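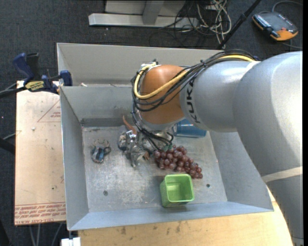 Redoing the cable dress on a bin-picking arm

By Hạnh Hà
May 30, 2021

We use cookies to remember your settings and to count visits. Accept | Manage

Every picking cell starts life with tidy cables. Then somebody adds a sensor, somebody else adds a connector for the sensor, and by January the wrist looks like it was dragged backward through a hedge. The arm still works, mostly. It also throws a gripper fault every so often, always at the same corner of the bin, and the whole team develops a theory.

I looked after the KUKA cell at Rinstead for long enough to have held several of these theories myself. The answer was the cable dress every time but one, and that time it was a loose clamp on the bin. So I wrote down how we redo the dress, mainly so that Harsh Sengar would stop phoning me at lunch.

The job takes an afternoon. Two people make it less annoying, one on the pendant and one on the cables, as long as they still like each other.

What you need

Hook-and-loop straps, wide ones. A few zip ties for the parts of the arm that don't bend. Flush cutters. A roll of labels and a pen that writes on them. A flashlight. A cheap multimeter. A soft cloth. Your phone, for taking more photos than seems reasonable.

If you have only zip ties, go and buy straps. I'll wait. Zip ties on a moving joint cut into cable jackets, and they do it on the side you can't see.

1. Park it and lock it out

Jog the arm to a pose where the wrist is at chest height and clear of the bin walls. Save that pose with a name. Ours is called DRESS_PARK, and before that it was called P67, which told us nothing.

Switch the drives off, lock out the main switch, and bleed the air if your gripper uses any. Hold on to the key yourself. Take everything out of the bin while you're there. You will drop a cutter, and you'd like to drop it on sheet metal and not on the grapes.

2. Photograph the mess

Take pictures from all sides before you touch anything. Get every connector close enough to read. Sang Tạ once skipped this step on the grounds that he had a good memory. He spent the evening finding out which of two identical plugs was which, with the force sensor reporting that gravity now went sideways.

3. Trace and label

Start at the gripper and follow each cable back toward the base with your fingers. Don't trust the color. The yellow cable in the drawing is the yellow cable in the drawing only until the day somebody runs out of yellow.

Put a label at both ends, and one more just behind the last wrist joint. Write what it does ("gripper power"), not what it is ("black"). When you find a cable that goes nowhere, take it out. We removed three from our cell and the robot has never asked after them.

4. Check for damage before you cut anything loose

Run the cloth along each jacket. If it snags, look at that spot with the flashlight. Bend the cable gently there and look again. A scuff is fine. Copper is not.

Then check continuity on anything that gets flexed at the wrist, and wiggle it while you measure. A steady beep on a still cable proves very little, and our recurring fault was a wire that behaved perfectly until you moved it an inch.

5. Strip the old ties

Cut them all. Yes, those too. Cúc Kiều likes to keep the ones that "look okay," and we have agreed to disagree whenever I'm not in the building.

Collect the offcuts as you go. A clipped zip tie in a picking bin will sooner or later be detected as a pickable item, with excellent confidence.

6. Lay the new run

Work from the base to the gripper. On the long links, lay the bundle flat along the outside of the arm and strap it snugly. Before each joint, stop, leave slack, and strap again on the other side.

How much slack? Unlock the drives with everyone standing clear, and jog that one joint to both ends of the range your program really uses. At the far end the loop should still be a loop. At the near end it shouldn't be able to reach down and touch whatever you're picking. If you can't satisfy both, your range is too greedy or your bundle is on the wrong side of the joint. Park and lock out again before your hands go back in.

The wrist is the hard part. It rotates the most and sits closest to the product, so any wire hanging below the gripper mount gets a chance to hook a basket and carry it away. Pull the loops up and back. We aim for no loose wire lower than the knuckles of the fingers, and we get there on most days.

Leave connectors strain-free. Put a strap a short distance behind each one so the strap takes the tug and the plug just sits there.

7. Check the bin too

While the arm is parked, grab the bin and try to shove it. If it slides, tighten the clamps and recheck your taught corner positions. A bin that has crept a little to one side means the wrist now brushes a wall it used to miss, and you'll be back here doing step four before long.

Look at the floor of the bin as well. Scratches are normal in a cell that earns its keep. A fresh deep one in a straight line means your bottom height is too low.

8. Run it slow, then run it properly

Use reduced speed in manual mode, thumb ready, and visit all four corners of the bin at full depth. Rotate the wrist both ways in each. Have the second person watch only the cables. Watching the gripper is more fun, so be firm about this.

Then run 20 picks in automatic with the gate closed. If nothing tugs, load the normal program and let it go for an hour before you do the last straps up tight. New bundles settle, and they settle into a shape you didn't choose.

Our last redo went 2,087 picks before anything needed a nudge, and that was one strap.

Afterward

Look the wrist over every 21 days. Bảo Lã put it on the cell calendar under "hair appointment" and it gets done more often than it did under "maintenance."

Take one clean photo of the finished arm and tape it inside the cabinet door. When the next person adds a sensor, they'll at least have to look at it.

Last updated: same day, to fix the name of the park pose in step 1.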